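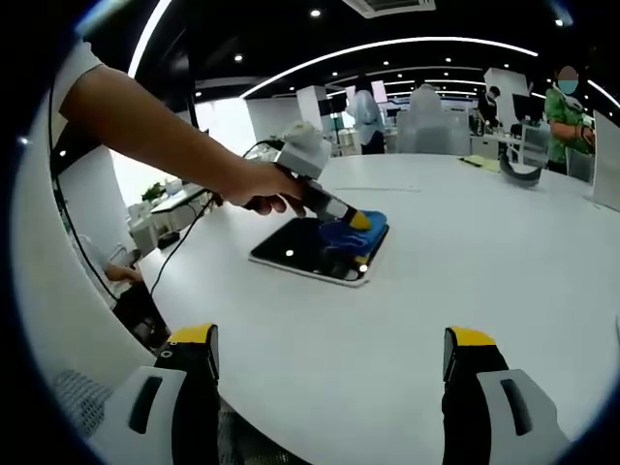

## Cleaning cloths and shared screens: revised procedure

Livthorpe Works Bulletin, February 9, 2019

The procedure for cleaning shared surfaces and screens in the Livthorpe building has been rewritten. The old sheet dated from the time when most of the equipment had glass CRT fronts, and it allowed ammonia cleaner on anything transparent. It should be taken down wherever it is still posted. The new sheet covers cloths, fluids and laundering.

Most of the screen damage reported over the past year was to coatings. The outer layer on a touchscreen is usually an oil-resistant film applied over the glass. It is much thinner than the glass and wears with friction, and it wears faster when there is grit in the cloth or when the cleaner is alkaline. A worn film shows up as a patch that holds fingerprints while the area beside it wipes clear. It can't be polished back. Matte displays in the Trenine rooms have an anti-glare surface, and on these the usual fault is a shiny spot where someone rubbed hard at a dried mark.

Cloths are now sorted by use. Knitted cloths with no seams or printed labels go to screens. Woven towels go to tables and benches. Terry cloth is for floors and spills only. A cloth that has been dropped on the floor goes in the wash bin, even if it looks clean.

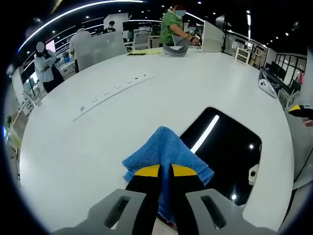
Paper towels remain available at the sinks for hands. They should not be used on displays or on the acrylic covers in the Kinoshita room, where wood fiber has left fine scratches that show under the ceiling lights.

The fluid for screens is distilled water. For grease, use the premixed alcohol solution in the 500 ml spray bottles. Spray the cloth and never the device. Liquid that runs to the lower edge of a display can wick behind the bezel and reach the panel connector, and a repair there costs more than a new unit in most cases. Tap water is acceptable for tables but leaves mineral spots on dark glass. The supply here is hard enough that the spots need a second pass.

Technique is short:

- Power the screen off and let it cool.
- Lift dust with a dry cloth, using no pressure.
- Wipe in straight overlapping strokes with a slightly damp cloth.
- Refold to a clean face for each device.
- Finish dry.
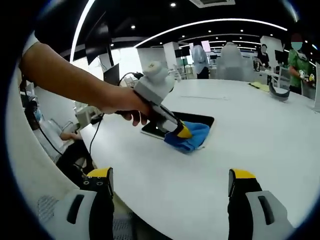 ## Laundering

Cloths are washed in the basement machine on the 145 °F setting, separate from aprons and shop towels. Use liquid detergent at half the marked dose. Powder does not always dissolve fully in this machine, and the residue ends up on glass. Fabric softener and dryer sheets are not permitted in any load, as both leave a waxy film that smears and makes the cloth less absorbent. Dry on low heat. Clean the lint filter before and after.

Retire a screen cloth when it feels stiff or when it leaves streaks after a fresh wash. Retired cloths go to the bench stock.

## Supply

An order for 200 replacement cloths has been placed with Wultisia, in packs of 6. Delivery is expected before the end of the month. Rooms that need cloths sooner can draw from the cabinet next to the basement stairs. Sign the sheet on the cabinet door. The procedure will be reviewed in May, and corrections can be left in the bulletin tray until then.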